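4 Recording a pick-and-place set

Read section 3 first. The arm must be homed and both cameras must show a live view in Stemulance before you record anything. The steps below were last checked on June 5, 2019 against the bench set-up used at Cirar.

4.1 Laying out the table

1. Clear the table of tools, spare screws and cups.
2. Check that the base of the arm has not shifted. If the tape has lifted at either side, replace it and home the arm again.
3. Put the plate on the left and the bin on the right, within reach of the gripper.
4. Put four cubes on the plate. Leave at least a finger's width between them.
5. Move the arm by hand through its full reach and check that no cable pulls tight.

Note: Do not wipe marks off the table halfway through a set. Clean it before you start or leave it until the set is finished.

4.2 Recording an episode

1. In Stemulance, open the Fletis project and choose New episode.
2. Type the task line exactly as it is written on the task sheet. The training script treats "put cubes in bin" and "put the cubes in the bin" as two different tasks.
3. Take hold of the leader handle and wait for the tone.
4. Move to the first cube, close the gripper and lift straight up before you travel across.
5. Lower the fingertips into the mouth of the bin before you open them. Cubes dropped from higher up tend to bounce off the rim.
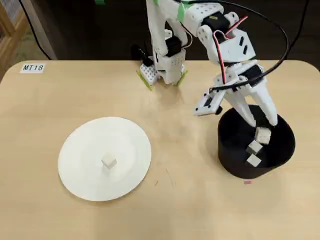
6. Go back for the next cube without stopping over the bin. Long pauses are learned along with everything else, and a model trained on them will hang in mid-air.
7. When the plate is clear, return to the rest position and press Stop.
8. Choose Keep or Discard. The episode is not saved until you do.

Caution: Keep your free hand off the table while the arm is live. The servos have no force limit in leader mode.

Caution: If a servo smells hot or the wrist begins to shake, press Stop and switch off at the wall. Let the arm cool before you home it again.

4.3 What to keep

Keep an episode if every cube ends up in the bin, even if you needed a second try at a grasp. Recoveries are useful – a set with none of them gives a model that gives up after one miss. Discard an episode if you knocked the bin, if a cube left the table, or if somebody reached in.

Change the starting places of the cubes between episodes. The April set had 628 episodes and 51 of them had to be taken out, mostly for cubes laid in the same square pattern each time.

4.4 If something goes wrong

Error 3949: the wrist camera has dropped out. Discard the episode, reseat the plug and start a new one.

Gripper closes but does not hold: check the fingertips for dust, then repeat the gripper calibration in section 3.

Episode missing from the list: refresh the project. If it is still missing, send the log file to Kayode Edet before you close Stemulance – the log is cleared on exit.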